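Folding dark washing without losing the evening

Posted November 27, 2023 by Agathe Langlois

I have read a lot of folding advice and most of it I don't believe. There is a method going round that promises a full basket in 100 seconds. I tried it with a load of darks and got a stack that fell over when I opened the drawer. What follows is slower and duller, and the clothes stay folded.

Before you start

You need a clear flat surface, ideally a pale one. Dark clothes on a dark bedspread are miserable to sort, and you will miss a sleeve that is still inside out. Put the basket at a back corner, so the middle is free for the one thing you are working on. Don't tip the lot out. I know the videos all do it, but then you are folding on top of your own heap.
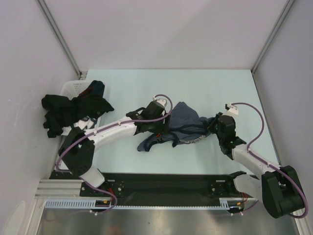
Step 1. Take one piece and leave the others alone. If it comes out with three socks attached, drop the socks back in.

Step 2. Find the seams. On dark fabric they are easier to feel than to see. Take hold of the piece at two points well apart, on a seam if you can, and pull gently until the bunching goes. People tell you to give it a hard snap in the air. I have never seen this do much except knock over a mug.

Step 3. Lay it down and smooth from the middle outwards with a flat hand. Two passes will do. If it still looks creased after that, it needs an iron, and more stroking won't change that.

Step 4. Fold lengthways, edge to edge. Take your time over this one, as every later fold copies whatever you get wrong. 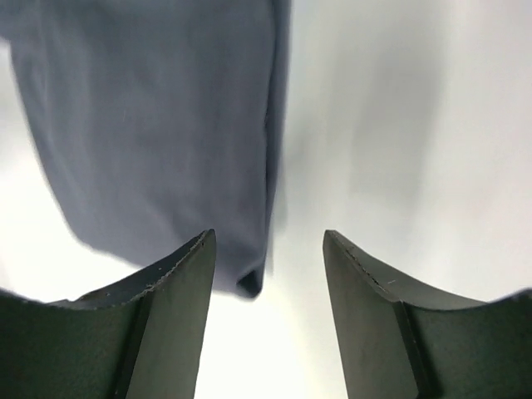
Corners are where I part company with the experts. Khurram Paracha, who taught the evening class I went to in Vetley, wanted every corner matched exactly, and I dutifully did that for a month. I can't say my drawers were any better for it. A strip of the under layer showing down one side, as on the grey cloth here, doesn't bother me in the least. A small turned corner at the bottom like that one I would open out with a finger before the next fold -- it makes a lump in the pile otherwise.

Step 5. Fold crossways, in half for thick things and in thirds for thin ones. Press down once and put it to the side, away from the basket.

What I wouldn't buy

Folding boards. I had one from Zerport and it was fine for shirts of exactly one size. I don't own shirts of exactly one size.

Scented drawer liners, for the same money as a decent basket.

If a piece beats you, roll it up and carry on with the next.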